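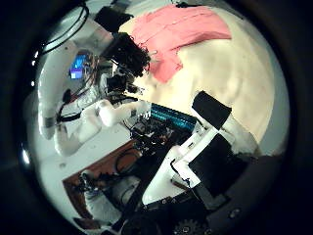
Color value is how light or dark a color is, apart from its hue. Beginners in this course tend to match hue first and then wonder why a painting looks flat. Squint until the detail drops out and compare what is left. A salmon-pink cloth over a cream surface gives two light values that sit close together, so the creases have to be drawn with small shifts — a darker pink, a grayer cream. Keep black out of these mixes.

Homework for Unit 7: paint one folded cloth in a single hue plus white. Spend 30 minutes on the value sketch before you mix anything. Bring both sheets to Room 621.

Reading: the Tresthorpe packet, section on edges.

3 min read

Home | Units | Supplies | Gallery

Castellanos Art Extension — Contact the office — Back to top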